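最終更新:2月

中古で買った家の寝室に内窓を付けた話、まとめておくって言ったまま放置してたので今日こそ書きます。長いです。お茶でも飲みながらどうぞ。

そもそもうちの寝室、北側に腰高の窓がひとつあって、これが単板ガラス+アルミサッシ。内見のときは「明るくていい部屋だな〜」しか思ってなかった。夏に内見した人間の感想ってそんなもんです。

で、最初の冬。枕元に冷たい空気がすーっと流れてくる。エアコンつけてるのに顔だけ寒い。頭からフリースかぶって寝てた。起きると髪の毛がえらいことになってる。

朝はカーテンの裾がびっしょり。窓の下に雑巾を敷いておいて、起きたら絞る。これが日課になってしまって、旅行先のホテルでも起きてすぐ窓の下を触ったときに、あ、もうなんとかしようと思った。

最初に試したのはプチプチの断熱シート。まあ、効くことは効く。でも外が見えない。朝か夜かわからない。あと剥がすときの糊がね……まだ右下にちょっと残ってます。

次に厚手のカーテン。生地はすごく気に入ってるんだけど、暖かい空気が窓に当たらなくなるぶん、ガラスはむしろ前より冷えるらしくて、結露はひどくなった気がする。気がする、なので数字はないです。

それで内窓。いまある窓の内側にもうひとつ窓を付けるやつです。外側のサッシは一切いじらないので、戸建てでもマンションでもやりやすいって聞いて調べ始めた。

サッシを丸ごと交換する案も一瞬考えた。外壁に手を入れる工法だと話が大きくなるし、カバー工法だと窓がひと回り小さくなる。あの部屋の窓、これ以上小さくしたくなかったんですよね。

内窓も部屋側に出っ張るから見た目は重くなるんだけど、ガラスの面積はそんなに変わらない。そこが決め手でした。

候補は二社。SkellowとTamden。どっちも近所のショールームで実物が触れたのが大きかった。カタログだけで決めてたら絶対に別のやつを選んでたと思う。

Skellowのほうは枠が細くて、閉めたときの音が「とすっ」って感じ。引き手が縦に長くて、寝ぼけてても掴める。色も木目が三種類あって、真ん中のやつがうちの床に近かった。

Tamdenは枠ががっしりしてて、ガラスの選択肢が多い。障子っぽい格子が入ったやつもあって和室ならこっちだったな〜。閉める手応えは重め。好みの問題だと思います。

ショールームの人に「お子さまやご高齢の方が開け閉めされますか」って聞かれて、母がたまに泊まりに来るのを思い出した。これは自分じゃ思いつかない質問だった。軽いほうに気持ちが傾いたのはここ。

さて、採寸です。ここからが本番。内窓で失敗する人の大半は採寸だって聞いてたので(主にネットで)、めちゃくちゃ身構えて測りました。

測るのは木枠の内側の幅と高さ。幅は上・真ん中・下の三か所、高さは左・真ん中・右の三か所。で、いちばん小さい数字を使う。古い家だと全部違います。うちも全部違いました。

最終的に使った数字は幅843ミリ、高さ696ミリ。腰高窓にしては小さいでしょ。この窓を見るたびに、なんでこの寸法にしたんだろうって思う。前の持ち主にも大工さんにも聞けないけど。

メジャーは金属の、できれば幅が広いやつがいいです。最初、裁縫用の柔らかいメジャーで測ってて、途中でたるんでることに気づいて全部やり直した。幅が毎回違うから家が歪んでるのかと思って本気で焦った。

あと奥行き。内窓のレールを載せるために、木枠にそれなりの奥行きが要るんです。うちは木枠だけだと足りなくて、ふかし枠っていう延長パーツを付けることに。

ふかし枠って名前、最初聞いたとき芋の話かと思った。部屋側に枠を張り出させて、その上にレールを載せる感じです。そのぶん部分的に出っ張るので、カーテンレールにぶつからないか要確認!

うち、ぶつかりました。カーテンレールのブラケットが短くて、そのままだと内窓に布が擦れる。ここでブラケットも長いやつに替えることになった。こういうの地味に増えていくんですよね……。

もうひとつ見落としてたのがクレセント(鍵のところ)。既存の窓の鍵が部屋側に飛び出してて、内窓に当たる可能性があるので出っ張りも測る。これは事前に教えてもらって助かった。

それと木枠が水平かどうか。スマホの水準器アプリでもわかるけど、スマホケースのカメラの出っ張りで傾くので、ケースは外してください。経験談です。

ガラスの話もします。選べるのは単板、複層、Low-E複層とかいろいろ。最初は「一番いいやつで!」って言うつもりだったけど、見積もりを見て声が小さくなった。

結局、寝室は普通の複層とLow-E複層で迷って、Low-Eにした。北側だから日射を遮るタイプじゃなくて、熱を逃がさないほう。同じLow-Eでも種類があるので注文書のチェック欄はよく見たほうがいいです。

ガラスの色味はほんの少し緑っぽく見える日がある。曇りの日の夕方とか。言われないとわからないレベルだけど、気になる人はショールームで白い紙を当ててみるといいかも。

防音も期待してたんですよ。裏の道、朝早くにトラックが通るので。これについては後でまた書きます。

自分で付けるか頼むかも迷った。動画を見ると意外とできそうで、工具もだいたい持ってる。でもふかし枠が入ると難易度がぐっと上がるらしく、今回はお任せすることに。

ふかし枠なしの腰高窓だったら自分でやってたと思う。ガラスの入った障子は見た目よりずっと重いので、やる人は絶対ふたりでやってね。

見積もりは三社から。同じSkellowの同じサイズなのに金額が全然違ってびっくりした。商品代はそんなに変わらなくて、差がつくのは施工費と「諸経費」。諸経費って何が入ってますかって聞いたら、ちゃんと答えてくれたところにお願いしました。

聞くとき気まずいかなと思ったけど、向こうは慣れてた。駐車場代と廃材の処分とか、そういうやつでした。うちは駐車スペースがあるからその分引いてもらえた。聞いてよかった〜。

補助金は年度や自治体で条件が変わるので、ここには書かないでおきます。ひとつだけ、契約前とか着工前の申請が必要なものがあるので、先に窓口に聞くのが安全。順番を間違えると悲しい。

工事は金曜の午前中。前の晩にベッドをずらして、窓の前を空けて、カーテンを外した。カーテンを外した寝室って急に落ち着かないですよね。着替えを洗面所でした。

職人さんが来て、まず木枠を測り直して「あ、合ってますね」って言ってくれたとき、心の中でガッツポーズしてた。業者さんの採寸もあったから私の数字で発注したわけじゃないのに、なんか嬉しかった(笑)

作業自体は驚くほど早かった。ふかし枠を留めて、上下のレールと縦枠を付けて、障子をはめて、建て付けの調整。コーヒーを淹れて戻ってきたらもうガラスが入ってた。

木枠の下側がちょっとだけ反ってて、薄いスペーサーを噛ませてもらった。ここを省かれると鍵の掛かりが悪くなったり隙間ができたりするそうです。見てて面白かったので、ずっと廊下から覗いてた。邪魔だったと思う。

終わったあと、近所のLụcで遅いお昼。フォーを頼んで、窓の写真を見返しながら食べた。麺が伸びるから早く食べなさいって自分に言いたい。ここの揚げ春巻きもおいしいです。

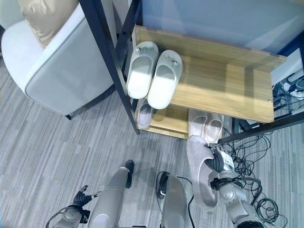 夜になって寝室に入ったとき、まず静かさが違った。さっき書いたトラックの話、音がゼロにはならないけど輪郭がぼやける感じ。低い音はわりと残る。人の話し声や自転車のブレーキみたいな高い音はかなり減りました。

逆に、外が静かになったぶん家の中の音が気になりだした。冷蔵庫ってこんなに唸ってたっけ?時計の秒針も聞こえる。時計は居間に引っ越しました。

肝心の寒さ。枕元のすーっが、ほぼない。窓に手をかざすと外側の窓との間に冷たい空気がいるのはわかるんだけど、それがこっちに降りてこない。フリースは引退です。

温湿度計はGrodanthorpeの小さいやつを枕元に置いてます。グラフがスマホで見られて、つい朝いちで開いちゃう。エアコンを切ったあとの下がり方が前よりゆるやかになってて、グラフを見てにやにやしてる。

結露なんだけど、内窓のほうはほとんど付かない。ただ、冷え込んだ朝は外側の窓のガラスにうっすら付くことがある。ゼロになると思ってたから最初ちょっとがっかりした。

施工店に聞いたら、内窓の隙間から部屋の湿った空気が回り込むと、外側のガラスで結露することはあるそうで。対策は内窓をきちんと鍵まで閉めることと、部屋の湿度を上げすぎないこと。

鍵、閉めてなかったんですよ。閉めた「つもり」で止めてた。鍵を掛けるとぎゅっと引き寄せられて気密が上がる仕組みなので、掛けないともったいない。掛けるようにしたらかなりましになりました。

加湿器もちょっと弱めた。喉が弱いのでつい強めにしがちで、朝の湿度を見たら、そりゃ結露するよねっていう数字だった。いまは寝る前に切って、濡れタオルを一枚干すだけ。

掃除の手間は増えます。窓が二枚になるってことは拭く面も倍。レールの溝も増える。溝は使い古しの歯ブラシと掃除機でやってるけど、二枚の窓の間に虫が入ってるとちょっと嫌な気持ちになる。

開け閉めも二回。換気のたびにガラガラ、ガラガラ。正直ここは慣れるまで面倒でした。毎日何度も全開にする部屋だったら、もう少し悩んだかも。

あ、窓台に物が置けなくなるのも書いておかないと。小さいサボテンを置いてたんだけど、ふかし枠とレールで場所が埋まったので棚に移動。鉢植えを並べてる人は先に引っ越し先を考えておいて!

お金のこと、よく聞かれるけど総額は地域と業者で変わりすぎるので伏せます。ちなみにカーテンレールのブラケット用に買い足したネジが117円で、今回いちばん満足度の高い買い物だったかもしれない。前のネジ、頭がつぶれかけてたので。

電気代は、まだ冬をまるまる越してないからわからない。去年とは気温も違うし、在宅の日も増えたし、たぶん来年になってもはっきりしたことは言えないと思う。体感が変わったからそれで満足してます。

満足度は100点かって聞かれたら、うーん、鍵の件と掃除の件でちょっと引きます。でも付けてよかったかって聞かれたら、即答で付けてよかった!

これから測る人へ。測った数字は紙に書いて、窓の簡単な絵も描いておくと話が早いです。私は「左って、部屋の中から見て左?」で電話口で混乱した。全部「部屋の中から見て」で統一しましょう。

あと写真も撮っておく。窓の全体、鍵のアップ、木枠の角、カーテンレール。ショールームで「ここどうなってます?」って聞かれたとき、口で説明するよりずっと楽だった。

次は廊下の小窓をどうするか考え中。縦に細長い、開かないタイプのやつ。あそこもまあまあ冷えるんだけど、サイズが小さすぎて内窓の規格に入るのかどうか。入らなかったらFIX窓っていうはめ殺しの内窓になるらしい。

居間の掃き出し窓はまだ先。大きいから値段も跳ね上がるし、毎日洗濯物を持って出入りするところなので、二回開けるのに自分が耐えられるか自信がない。付けてる人いたら使い勝手教えてください!

リプで「Tamdenの格子入りのやつ、和室でどう?」って聞いてくれた方、うちは実物をショールームで見ただけなのでごめんなさい。格子はガラスの間に入ってたので、拭くのは楽そうでした。

賃貸でもできる?っていう質問も来てた。木枠にネジで留めるので、大家さんか管理会社に先に確認してください。マンションで持ち家の人も、管理規約は一応見たほうがいいと思う。

とりあえずここまで。廊下の小窓、週明けにもう一回ちゃんと測ってきます。今度は最初から金属のメジャーで。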